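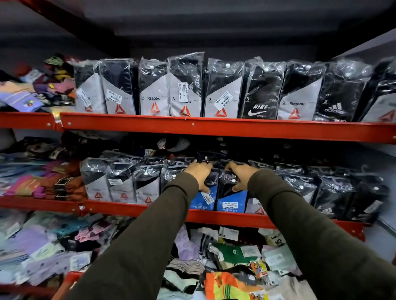 Packaged socks on the shelving at the Caltley warehouse.

Stock and Returns Associate (full-time)
Cullov Hosiery and Basics
Location: Caltley
Reports to: Parviz Nazari, Warehouse Supervisor
Openings: two
Start: December, or sooner if you are free

About the company

Cullov sells socks, underwear, undershirts and thermal wear to independent stores, work uniform suppliers and a growing number of online customers. We do not make the goods ourselves. We buy from mills, check the goods, pack some of them into our own packaging and ship them from one building in Caltley. We currently carry 1,182 active stock lines. A stock line is one style in one color in one size, so a single sock can account for a dozen or more of them.

The company was started by two people with a van and a rented garage. It now employs nearly 100 people in the busy season and fewer in the spring. Most supervisors came up from the warehouse floor, including the one you would report to.

About the job

The associate looks after a block of shelving and everything that goes on it. You put stock away, pick orders from it, keep it in order, and deal with the returns that belong there. Each associate has their own block. We went over to this system two years ago and mistakes in picking dropped, so we have kept it.

The job is on your feet. There is a computer, but you will spend less than an hour a day at it.

What you will do

Receive cartons from the inbound bay, check the contents against the delivery sheet, and report shortages the same day.

Put stock away by line number. Older stock goes to the front.

Pick store orders and online orders using a handheld scanner. Store orders come in the morning and online orders come in all day.

Inspect returned items. If the packaging is sealed and clean, the item goes back into stock. If it has been opened, it goes to the returns table with a slip that says what is wrong.

Replace damaged packaging. Torn hanging tabs and split seams are the usual problems.

Count a section of your block each morning before picking starts and enter the result. Differences of more than one pack are recounted by a second person.

Keep the aisle clear. Empty cartons are flattened and taken to the baler at each break.

Help in other blocks when yours is quiet. In the weeks before the holidays everyone also spends part of the day at the packing benches.

A normal day

The early shift starts at 6:30 a.m. with a short meeting at the inbound bay. Counts are done by 7:30. Store orders are picked until the carrier arrives at 11, and that is the busiest part of the day. Lunch is 30 minutes and is unpaid. There are two paid breaks of 15 minutes, one in the morning and one in the afternoon. Afternoons are for putting away, returns and online orders. The shift ends at 3 p.m.

The late shift runs from 11 a.m. to 7:30 p.m. Late shift associates do their counts at the end of the day instead of the beginning. One of the two openings is for the early shift and the other is for the late shift. Please tell us in your application which one you want, or if you could do either.

We do not rotate people between shifts unless they ask.

What we are looking for

You must be at least 18.

You must be able to read labels and line numbers accurately. Many of our packs look alike and differ only in the size or in one digit of the number.

You must be able to lift 35 pounds and use a step stool. The heaviest cartons are thermal wear. Socks are light.

You should be comfortable with basic arithmetic and with writing a short, clear note to the next shift.

Experience in a warehouse, a stockroom or a clothing store is useful but not required. We have hired people from kitchens, schools and farms who did well. If you have used the Mindov stock program before, mention it. If you haven't, you will be trained on it in your first week and most people find it simple.

You do not need a forklift license for this position. If you would like one later, the company pays for the course after you have completed six months.

English is the working language for written notes and safety instructions. A number of our employees also speak Spanish or Farsi, and Roya Ansari in the office can go through the employment papers in Farsi with anyone who would prefer that.

Training

New associates train for three weeks. In the first week you work with another associate in their block and do not pick orders alone. In the second week you take over your own block with someone checking your orders before they go out. In the third week the checks become random. If you need more time than that, you get it.

Training hours are paid at the full rate.

At the end of three months you will have a meeting with the supervisor. We look at attendance, picking accuracy and the condition of your block. The accuracy target is no more than one error per 100 orders picked. New associates usually take a few weeks to reach it.

Pay and benefits

The hourly rate is printed on the application form and is the same for both shifts. Late shift associates receive an additional evening allowance for hours worked after 5 p.m. Overtime is paid at time and a half and is voluntary except in the four weeks before the holidays, when each associate is asked to take one extra half day per week. You will get the schedule for those half days by the end of your first week.

Other benefits:

12 days of paid vacation in the first year, plus public holidays

Paid sick leave from the first day

Health plan after 60 days, with the employee share taken from your paycheck

Retirement plan after one year

Work shoes, replaced once a year, up to the amount on the benefits sheet

Employee discount on all stock, and free seconds from the returns table when they are available

Free parking behind the building

The break room has a refrigerator, two microwaves and a stove top. There is no cafeteria. The Safavi bakery across the street opens at 6 a.m. and gives our employees a small discount on lunch.

Getting here

The building is on the east side of Caltley, behind the old feed store. The bus stops at the corner and it is a five-minute walk from there. The first bus arrives at 6:10 a.m., in time for the early shift. The last bus back toward downtown leaves at 8:05 p.m. There is a covered bicycle rack beside the staff entrance. Please use the staff entrance on the side and not the loading bay, which has trucks backing in for most of the day.

The warehouse is heated in the winter but is not air conditioned. Fans are set up in each aisle in the summer, and extra breaks are given on very hot days. Dress for the season. Long sleeves are fine as long as they fit close at the wrist. Loose scarves and hanging jewelry have to come off before you go on the floor.

How to apply

Pick up an application form at the front office between 8 a.m. and 4 p.m., or ask for one to be mailed to you. Fill in both sides. A resume is welcome but you do not need one. Please give the names of two people who know your work. These can be former supervisors, teachers or people you have worked for informally, and we will ask you before we contact them.

On the back of the form there is a space for a few lines on why you want the job. Short answers are fine. We mainly use it to see which shift suits you and whether there are any dates you can't work.

Hand the form in at the office or mail it to Cullov, attention Roya Ansari. Applications are read as they come in, and the openings stay posted until both are filled. You will get a reply either way, normally within ten days.

Interviews take 40 minutes and are held at the warehouse with Parviz Nazari and one associate from the floor. Half of that time is a walk through the building and a short practical exercise - you will be given a list of ten items and asked to find them on the shelves. It is not timed. Wear flat, closed shoes.

If you need any adjustment for the interview or for the job itself, such as a seat for counting work, larger print on pick lists or a different start time for medical reasons, write it on the form or tell the office. We have made changes of this kind before and they do not affect how your application is read.

Cullov is an equal opportunity employer. We hire without regard to race, color, religion, sex, national origin, age, disability, veteran status or any other protected status. Proof of eligibility to work is needed after an offer is made.

People who applied last year and were not hired are welcome to apply again. You will need to fill in a new form, as the old ones are not kept.

Questions about the job can be left at the front office for Parviz Nazari. He is on the floor in the mornings and returns calls after 1 p.m.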